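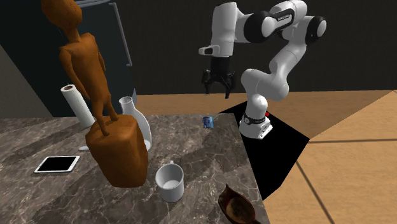 Tomoyo said I was out of my mind, that no grown adult drives four hours to watch Hirnham lose on a wet field when the radio does it for free. She said it with her mouth full, and she was already looking for her scarf.

Search the site
Go

6/15/20
By Ovidiu Manole

So off we went, me and Tomoyo and Kenta in the back with the drum (yes, the drum, he straps it in). Hirnham hadn't won away since October. I'd missed two of those games, one for a wedding and one for the flu, and I still feel bad about the flu.

There were 3,385 people in the ground and I swear we were the only ones singing. Lynch scored after 12 minutes. Then they hit the post, then our goalie dropped one on his own foot and kind of fell on it, and Kenta quit drumming to eat a pretzel.

"We could beat the traffic," I said.

"You drove," said Tomoyo. "You sit."

And then Kuroda came on! Junpei Kuroda, thirty-eight years old, knees like old door hinges, my favorite player since I was in braces. He ran about like a man looking for his car keys. In the 56th minute the ball came off a defender, off Kuroda's back, and rolled in. He had no idea. He was facing us when it happened, and he saw our faces before he saw the net.

I lost a shoe. Tomoyo hugged a Lynch steward, who sort of hugged her back.

It finished 1-1. So we still haven't won away, and I had to drive home in one wet sock with Kenta asleep on the drum and Tomoyo asking what time we were leaving for the next one.

Contact us | Copyright Pludus | Back to top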